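Handout 7: Numbered Tags, Slotted Stands and the Order of Small Items

Stedmont Certificate in Workplace Organization
Revised 12 July 2021

Read this handout before the practical session and bring it with you. It continues the material on labeling from Handout 6 and assumes that the terms *station*, *issue* and *return* are already familiar.

## 1. Scope

Numbered tags are used wherever an item leaves a person's hands for a time and must be matched to that person later. Coat checks, key desks, repair counters and shared tool rooms all depend on them. The tag itself costs very little. Most of the expense in a tag system comes from the time spent looking for a number, and from the disputes that follow when a number cannot be found.

The course treats three matters in turn: the form of the tag, the form of the stand that holds it, and the routine by which tags are put out and taken in.

## 2. The tag

A tag for desk use should be small enough to hold between finger and thumb and large enough for its number to be read at arm's length. Light figures on a dark ground, or dark figures on a light ground, are both acceptable. Mixing the two within one set is discouraged, except where the color carries a meaning that has been written down and posted at the station.

Numbers are to be printed. Handwritten numbers fade, and a hurried 1 is easily taken for a 7. Where a set runs past 1,000, as it did in the Estomik inventory discussed in the June lecture (1,388 tags in one room), it should be divided into blocks, each block having its own stand or drawer.

## 3. The stand

Stands fall into two broad groups. Peg stands hold a tag by a hole. Slotted stands hold it by an edge, between teeth or in a groove. The slotted type is preferred in this course for sets that are handled many times a day, as a tag can be lifted away without being threaded off a peg.

A slotted stand has a foot, a back and a bar. The foot must lie flat on the work surface and be wide enough that the stand does not tip when a tag is pressed into place. The back sets the height of the bar. The bar carries the teeth, and the spacing of the teeth decides how closely tags may be kept.
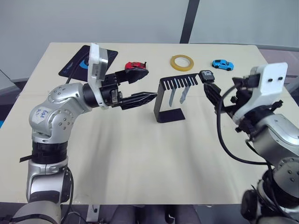
Spacing deserves particular care. Narrow gaps keep a large set compact, but they demand a straight approach with the tag, and an operator in a hurry will tend to catch the edge on a tooth. Wide gaps are more forgiving and use up more of the table. As a working rule, students should choose the narrowest spacing at which the least experienced member of staff can place a tag at the first attempt.

The surface under the stand also matters. A plain tabletop in a pale color shows up a dropped dark tag at once. Patterned cloths and dark mats should be kept away from the station.

## 4. The routine

1. Clear the area in front of the stand.
2. Decide which end of the bar is the low end and keep to it at every station in the building.
3. Place each tag with its number facing the operator.
4. Hold the tag by its sides, leaving the figures uncovered.
5. Seat the tag fully before releasing it.
6. Leave the slot of an issued tag vacant until that tag is returned.

Step 6 is the one most often neglected. If the remaining tags are moved along to close a gap, the stand no longer records what has been issued.

## 5. Preparation for the practical

Students will work in pairs at the benches. Group 8 is to use the side room. Each pair will set out one block of tags, exchange places with a neighboring pair, and check the result against the written list.

Please read the Chantharasri case in the course pack, sections on key desks only. The Zestetti catalog pages are optional. Written answers to the following are due at the start of the session:

- Where would a second stand be placed at a desk that serves from both sides?
- What should be done with the slot of a tag that has been reported lost?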